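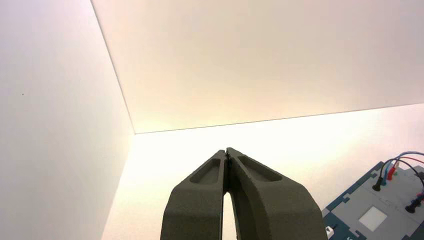
*Slide 1. White surround, part of a board at lower right.*

Start without the title. Give the room a few seconds, then introduce the session: task board layout, module by module, with notes on wear and labeling. Danish Afridi takes questions on wiring at the end.

**Scope**

- The board as an object: housing, controls, sockets.
- Housing modules are from Ostesano, wiring by Welis, trials at the Pravcombe site.
- Timing results are in the January report. Do not get drawn into them.

**Housing**

The box is modular. Neighboring sections join with puzzle-style seams, so a worn section can be swapped and the rest left in place. Printed labels go with their section. Mention that the seams were the main argument at the design review, and that the Antal version used a single lid with 247 parts under it.
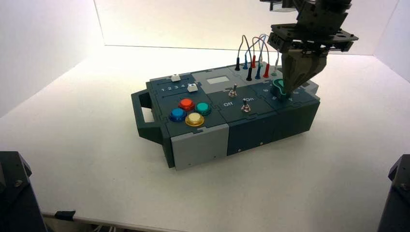

*Slide 2. Full board: handle at left, sliders and buttons, switches, patch cables at right.*

Go left to right, one sentence per control.

- Sliders: linear travel, white knobs, scale printed 1 to 4.
- Buttons: four, in a diamond, red at the top. Color is the only thing that tells them apart, so instructions must name the color and the position.
- Toggles: two, metal levers. The On and Off text sits by the front one.
- Display: small window near the back. Skip unless asked.
- Patch cables: banana-style plugs. Say that cable length matters more than plug color. A long cable arches over its neighbors and hides the socket behind it.

Pause for the cable question. It always comes here. Short answer: 55 mm shorter on the next build, same connectors.

**Start state**

Every run needs a written start state. "Sliders at rest" was the wording in the first protocol and it produced two different setups. The current wording gives each slider its own line and its own end stop.

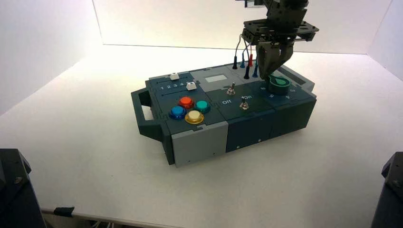 Same rule for the toggles. Write the lever position, up or down, and leave the word "off" out of it. A tester reading from the side of the table will take the nearest label and apply it to whichever switch is closer. Of 966 logged setups, most of the corrections were toggle corrections.

For the plugs, the sheet lists sockets by row. Leads that are not in use go in the tray. Tray is on the cart, second shelf.

**Wear**

Buttons were rated by us at 500 presses between checks. Check means cap seated, collar tight, full return. Sliders get a dry wipe only. No oil in the track.
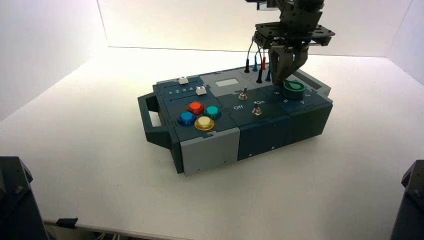 Rotary controls need a different check from anything that slides or presses. Turning loads the shaft sideways if the grip is off center, and the mount works loose before the knob shows any marks. On this board the knob is green and on the right side, with a blue plug close by, so two fingers closed on it leave little clearance for the cable. The check is to turn end to end by hand, then again with the nearest lead pulled. If the two feel different, the lead is fouling and the mount is fine.

**Questions**

Wiring to Danish. Housing to me. Anyone wanting the setup sheet can take a copy from the side table. The version dated July 2023 is current; discard older ones.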